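Search this site Type and press enter

Three things Abdelkrim Radwan finished this winter
1 min read

Abdelkrim Radwan writes down every product he uses up. The list for January had 12 lines, and he would buy three of them again.

First is the Tenell hand cream. "I didn't like the smell at first," he says. "By the second tube I'd stopped noticing it."

The Grollen shampoo bar lasted him 77 days - longer than the bottle he used before. "I keep it out of the shower spray. It goes to mush otherwise."

He is less sure about the Cillent lip balm. "It's good, but I lose them. I've bought four."
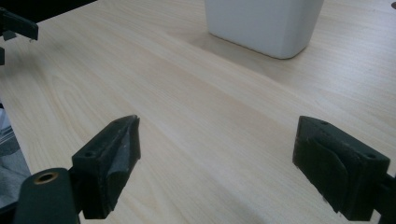 What he won't rebuy

The Zoëga face mist. "It's water," he says.

Contact | Copyright Adel Bouazza | Back to top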